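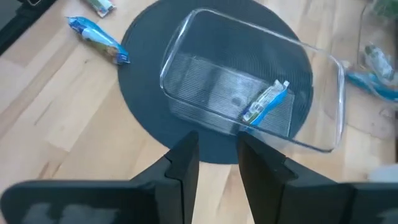
Notes on re-oiling a butcher block top, 24 months in

The top in the back room is edge-joined strip stock from Truvstead, bought unfinished and oiled on site. I have kept a log of what went on it and when, mainly so that I would stop guessing. The log is now long enough to be worth writing up.

Starting point. The wood was sanded to 120, then 180, vacuumed, and wiped with mineral spirits. I stopped at 180 on purpose. At 220 the test offcut took less oil and looked patchy after a week. Efren Dalisay, who has refinished more tops than I have, argues for 150. I tried that on the underside and could not see a difference from standing height, though the fingers can tell.

Oil. The first three coats were raw linseed, which was a mistake of patience. Raw linseed cures very slowly, and in July, with the windows open, the surface was still tacky 19 days after the third coat. Dust settled into it. I scraped it back with a card scraper, wiped it down, and switched to polymerized tung oil cut with an equal volume of citrus solvent. Each coat was flooded on, left for half an hour, then wiped until the cloth came away nearly clean. The wiping matters more than the oil. Any film left standing will cure as a film, and it will show as a shiny patch in low light.

Rags with drying oil on them heat up as they cure and can catch fire in a pile. Mine get spread flat outdoors on concrete until they are stiff, then go in a lidded metal can of water.

Movement. Strips cut from different boards do not move together. Across the full width I measured 3 mm of change between the driest part of winter and the wettest part of summer, which is within what the species tables predict for this width. The top is held with screws through slotted holes in the rails, and the slots run across the grain. The one fixed screw is at the center of the back rail. If yours came with figure-eight fasteners, check that they can still pivot -- two of mine had been tightened until they could not, and I backed them off a quarter turn.

Glue lines. One joint near the left end stands slightly proud when the humidity drops. I can catch it with a fingernail. Shadi Mahasneh suggested leaving it alone for a full year before sanding, on the grounds that it might go flat again in the wet season. It did, so I have left it.

Maintenance. The schedule I settled on is one thin coat every 8 months, preceded by a light pass with a gray abrasive pad. Between coats it gets a damp cloth and a dry one. I tried a wax topcoat from the hardware store in Damosbridge for one cycle. It felt good for a few weeks, then took rings from cold glasses, and it had to come off with solvent before the next coat of oil would soak in. I will not repeat it.

Water test. A teaspoon of tap water left for ten minutes on the current finish beads and wipes off without a mark. Left for an hour it raises the grain slightly. Coffee does the same and leaves a faint stain, removable with the pad.

Still open: whether a hardening oil with added resin would stretch the interval. I have an offcut prepared and will run it beside the tung sample through the next dry season.

Contact | Copyright 2024, all rights reserved | Back to top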